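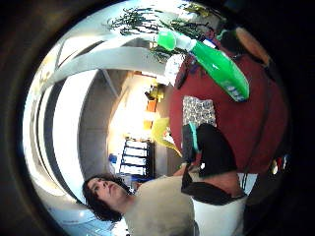

Tablecloth

A tablecloth is a cloth spread over a table. It may be used to protect the surface from scratches and stains, to hide a plain or damaged top, or to dress the table for a meal or an event. Tablecloths are made in many fibers, including cotton, linen, wool and polyester, and in coated fabrics that can be wiped clean.

Sizes and shapes

Most tablecloths are square, rectangular, round or oval, and are usually chosen to match the shape of the table. A square cloth can also be laid on a round table, in which case the corners hang lower than the sides.

The part of the cloth that hangs below the edge of the table is called the drop or overhang. To find the size needed for a round table, the drop is doubled and added to the width of the top. A table 40 inches across with a drop of 8 inches is therefore covered by a 56-inch cloth. Short drops are common at everyday meals, where a long cloth gets in the way of people's knees. Cloths that reach the floor are used mainly at banquets and on display tables.

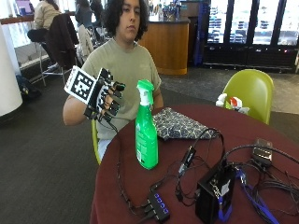 A round table with a deep maroon tablecloth.

Color

White was long the usual color for formal dining in Europe and North America, and it is still common in restaurants. White cloths can be bleached and washed at high heat, which dyed cloths often cannot. Dark colors such as maroon, navy and forest green are widely used in rental stock and meeting rooms. They hide coffee and wine stains fairly well but show lint, flour and crumbs.

Dark red dyes may bleed in the first few washes. Makers generally advise washing such cloths alone, in cold water, until the rinse water runs clear.

Underlays

A thick cloth laid beneath the tablecloth is called a silence cloth, table felt or table pad. It softens the noise of dishes, keeps the top cloth from sliding and gives some protection from heat. Felt and brushed cotton are the usual materials. Padded vinyl is also sold for the purpose and is cut to size with scissors.

Related items

A table runner is a narrow strip laid along the middle of the table. A topper or overlay is a smaller cloth placed over a larger one, often in a second color. Place mats cover only the area in front of each diner. A table skirt is a pleated cloth clipped around the edge, leaving the top to be covered separately.

Care

Linen and cotton cloths are ironed while slightly damp. Large round cloths are awkward to fold, and many laundries hang them or roll them on tubes to avoid hard creases. Wax is scraped off once it has hardened, and the remaining mark is pressed with a warm iron between two sheets of plain paper.

See also

Napkin
Oilcloth
Damask
Table setting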